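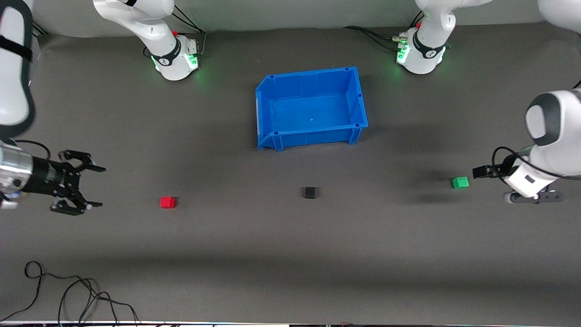 The Zilluveck Motocross Club will open its 2019 outdoor season at a rebuilt track outside Pamville, following a winter of work on the start area and the first two turns. The club confirmed the change in a statement issued Monday, January 7, 2019, and said that riders in all classes will use the new layout from the first round. The revised start procedure also affects how gate positions are assigned. Small numbered cubes, much like the three lying in a loose line across the dark gray tabletop but marked with rider numbers, will be drawn from a covered bin at sign-in, replacing the paper slips used in past seasons.

The start straight is now 400 feet long and leads into a wider left-hand turn. Under the previous layout, riders reached a narrow right-hand corner shortly after leaving the gate, and several first-lap pileups last season led to red flags and restarts. The club reviewed those incidents after the final round in July and approved the new design before the ground froze.

Drainage has also been improved along the lower section of the course, where standing water forced officials to shorten two motos last spring. The jumps on the back section have not been changed, with the exception of the step-up before the finish line, which has a longer landing.

A total of 207 riders held season licenses with the club at the end of last year. Licenses must be renewed before the opening round, and riders who wish to keep their current race number should return the renewal form by the date printed on it. Numbers not claimed by then will be released to new members. Riders moving up from the 125 class may apply for a new number at the same time.

The Coutinho Cup, awarded to the leading rider in the open class, will again be decided over the full season. Points will be counted from every round, and the provision that allowed riders to drop their lowest score has been removed. In the event of a tie, the result of the last moto will decide the title. The winner will receive $1,000 in addition to the trophy.

The final round will be held at Masau, which returns to the calendar after a one-year absence. The club expects roughly 1,000 spectators for that event and has arranged additional parking on the north side of the grounds. Camping will be permitted on Saturday night only, and all generators must be switched off by 10 p.m.

Sound testing will be carried out at every round before practice. Machines that fail may be presented a second time, but riders will not be allowed onto the track until the machine has passed. Transponders may be rented at sign-in, and a refundable deposit will be required.

Entry forms, the supplementary regulations and a map of the new track are available from the club office. Spectator gates at Pamville will open at 8 a.m. on race days.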